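Section 5: Setting up your Pivia lap timer for interval days

I coach distance kids for the Tomton club, and I set these up every July before cross country starts, so I've made most of the mistakes already. Grab the start mat, the Pivia box and your runners' ankle tags.

1. Charge the Pivia overnight. A half-full battery will die on your last rep — ask my girls' squad.

2. Roll the mat across the lane, cable side to the infield, and tape both ends down.
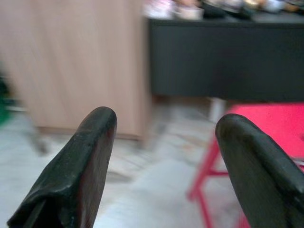 3. Hold the Mode button until you hear 2 beeps. Pick INTERVAL, then set the rep distance. I use 1,000 meters early in the season.

4. Have each runner jog over the mat once. Their name should pop up on the display. If it doesn't, turn the tag so the flat side faces out and try again.

Note: The box handles 8 runners per group. I send bigger squads off in waves, with the fast kids first so they don't trip over anyone.

Caution: Don't let anyone stand on the mat while they catch their breath! It keeps reading their tag and you'll get some very strange splits.
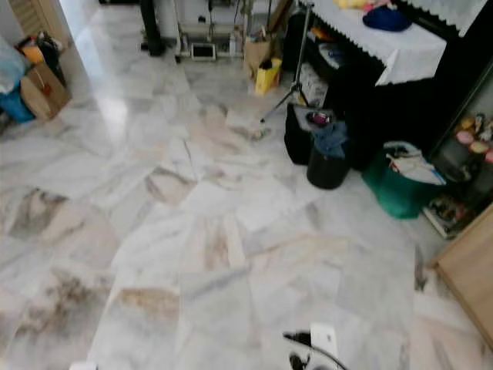 Page last changed: 2023-02-07 by Ebise Tamiru

5. Press Start and send your first group. The rest clock begins when the last runner crosses.

6. When you're done, press Save before you unplug the mat. I lost a whole workout at Sarel Park that way and had to guess at everybody's times.

Tags go back in the pouch, wiped and dry.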